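The Folding Season

I got the job because I could fold a fitted sheet. The ad said "patience and good hands," and the woman who ran the Nultbridge office asked me to show her, so I did it standing up in her hallway with a sheet from her own cupboard. She laughed out loud and gave me a login.

That was the start of winter. By July I was the one who listened to people through their first week, and I loved it, I really did, more than any work I'd had before. Prindow was a small outfit then, two rooms over a bakery, and what we made was examples. Folding, sorting, wiping, putting away. People did the jobs at home with a gripper in their hand where their fingers would usually be, and each go at it was saved as one episode, start to finish. The episodes went to Kereda, the learning system, which took them in overnight and had a try of its own in the morning.

I used to come in early for the tries. The arm sat on a bench by the window, and somebody would drop a shirt in front of it, and we'd all stand about holding our coffee and not saying a word. The first time it found a collar by itself I yelled so loudly that the baker came up the stairs to see who was hurt.

Shirts were going beautifully. Trousers were not. Kereda would take hold of a leg, lift it as if it were the whole garment, and lay it down again with great care on top of nothing. It did that for nine mornings in a row. I started to feel for it a bit, the way you feel for a kid at swimming lessons who won't put their face in.

So I read the log. On a slow afternoon I pulled up every trouser episode we had and found 197 of them, and as I went down the list my neck went prickly, because nearly all had been done on a table. A nice flat table, with one pair of trousers in the middle, laid out straight. Who folds their jeans like that? I fold mine on the bed, on top of whatever else is on the bed, usually while I'm thinking about dinner.

I wrote it up that night, too fast and with far too many capital letters, and sent it to everybody. We need beds, I wrote. We need blankets and quilts and mattresses that sink. We need two pairs at once, and a pair that's already half done, and a pair with a leg hanging off. The answer came back before I'd brushed my teeth. Fine, it said. How many?

I said 60 homes. I had no idea if that was a sensible number. It was just the biggest one I could say without my voice going funny.
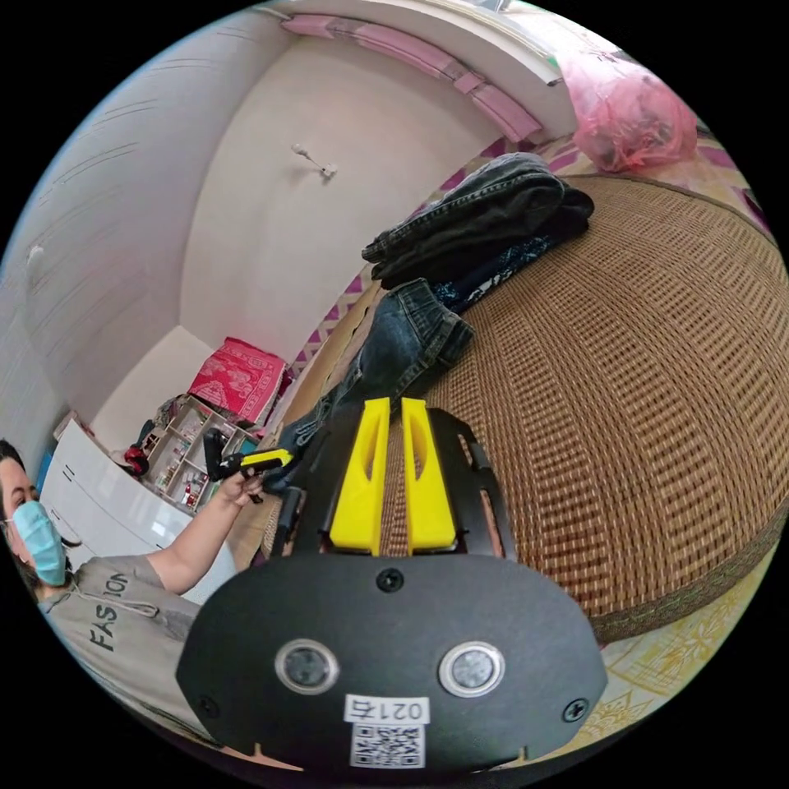

Jeans are harder than they look, and I had a wonderful time finding out why. The denim is stiff at the waist and floppy below the knee, so a pair wants to be two different things at once, and the seams catch, and the pockets poke out like ears. A bed makes all of it more interesting. One of the early homes had a woven mat over the sheets, tan and brown, with a dark pair folded up on it and a blue pair lower down with some of the denim trailing away towards the gripper, and I must have gone back to that episode a dozen times. The yellow fingers stood so close together, with only a narrow gap between them, and I kept trying to guess which bit of the cloth I'd go for first. Kereda had never met a weave like that under a pair of trousers. I wanted to see what it would make of all those little squares.

The rest came in a flood. There were bunks and futons and a camp bed, and a waterbed, which we hadn't thought to rule out and were very glad we hadn't. I talked people through it over the phone with my eyes shut, picturing their hands.

"Should I tidy up first?" they'd ask.

"Please don't," I'd say.

"It's a real mess in here."

"Is it your usual mess?"

"Well, yes."

"Then it's perfect. Go slow on the waistband, and if you drop it, pick it up and keep going. Leave the drop in."

That last part took some getting used to, for me as well. In the beginning we'd thrown out every fumble, so Kereda had only ever seen things go right, and it had no notion what to do when a leg slid off the pile. Once we let the drops stay, it had somewhere to learn from. I've thought about that a lot since, mostly in the kitchen.

On 16 Jul 2025 the count stood at 805 episodes, all of them trousers, every one on something soft. I know the date because I wrote it in pencil on the wall beside the bench, next to the height marks somebody had made for a pot plant. We loaded the lot that evening. I went home and couldn't sleep, and at five I gave up and walked in through the fog with my scarf over my ears and let myself in by the bakery door.

We'd dragged up an old single mattress for the occasion and jammed it between the bench and the filing drawers. I'd brought a pair of my own, grey, gone at the knee. I threw them down the way I'd throw them at home. One leg went under.

The arm came over and stopped. It stayed there such a long time that I checked the cable. Then it went down to the edge of the mattress, a good way from where I'd have gone, and took the cuff that was sticking out, and drew it free. It lifted, and the leg slipped, and it went back for it. It went back for it!

I was by myself up there, with the ovens going underneath and the whole room smelling of bread. I sat down on the floor with my scarf still on. The second leg came over the first, a bit crooked, and the arm gave the knee a pat with the side of its grip. None of us had written that in. I suppose somebody out in those 60 homes patted theirs.

I took the jeans off the mattress, shook them out, and threw them down again.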